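Linen Service Notes: Wash Temperature, Drying and Pillow Life

The laundry working group finished its review of bedding at the Grirkness guesthouse in June. The review covered 78 beds across two buildings and looked at three questions: wash temperature, residual moisture after drying, and the point at which a pillow should be withdrawn. The purchasing schedule is dealt with separately in the next issue.

Pillowcases and sheets at Grirkness are white cotton throughout. Until this spring they were washed on the hottest program regardless of soil level. Gunhild Frandsen, who runs the wash room, split the load into two streams in March. Ordinary changeover linen now goes through at 60 °C with an oxygen bleach dose, and stained or sickroom linen stays on the hot program. The cooler program is 14 minutes shorter, mostly from the reduced heating phase. Whiteness was checked by eye against an unwashed reference cloth under the same lamp, and no difference was recorded between the two streams after three months. 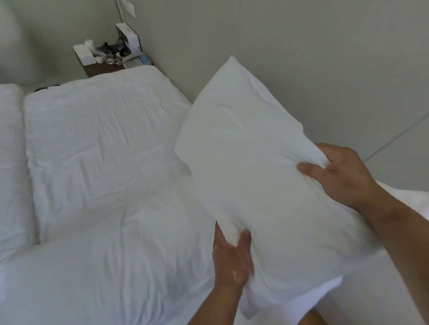 How often should the pillow itself be washed, as opposed to the case?
Twice a year for synthetic fill in normal guest use, and once a year for feather and down, provided a zipped protector is fitted under the case and the protector is washed monthly.

The protector matters more than most sites assume. A case alone slows the transfer of skin oil but does not stop it, and oil is what causes synthetic fill to clump. At Grirkness the older building had protectors on all beds and the newer building had none. The pillows were bought in the same order from Okov, so the comparison is reasonably fair. Those without protectors showed yellowing at the center panel and a measurable loss of height when laid flat. Hinata Maruyama carried out the height checks using a flat board and a fixed weight, reading the gap at all four corners. The method is crude but repeatable, and other sites are welcome to copy the worksheet.

Drying was the weaker part of the process. Pillows were coming out of the tumbler dry to the touch and going straight into storage. When a sample was cut open, the fill at the core was still damp. The tumbler's moisture sensor reads the outer fabric and ends the cycle early. Staff now use a timed program for pillows, with a rest period at room temperature and a second timed run on low heat. Loads are limited to four pillows per drum. Each pillow is weighed before washing and again after the second run, and anything heavier than its starting weight goes back in.

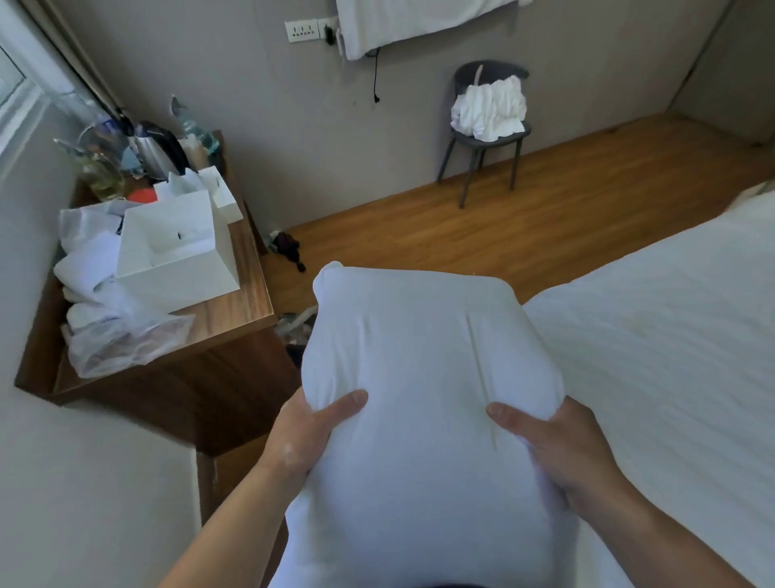 Withdrawal has been the least consistent decision. Some housekeepers folded the pillow in half and watched whether it sprang open, some went by the date on the label, and some waited for a complaint. The fold test works for synthetic fill but tells you little about feather, where the usual failure is a worn ticking that lets quills through. For feather pillows, the group recommends checking the seams and the corners by hand at each annual wash.

Records are now kept on a single sheet per building, with the purchase month, wash dates and final weight. The stock count across Grirkness and Zoltamska, including spares, came to 1132 linen items, of which 151 were marked for withdrawal. Most of these were flat sheets with thinning at the center, a normal wear pattern — rotating the stock evenly delays it but does not prevent it.

Zoltamska will move to the two-stream wash in the autumn, once its second dosing pump has been fitted. Hallgrímsson has quoted for the work. Sites with questions on the weighing procedure should contact Maruyama, and requests for the blank record sheet should go to Frandsen.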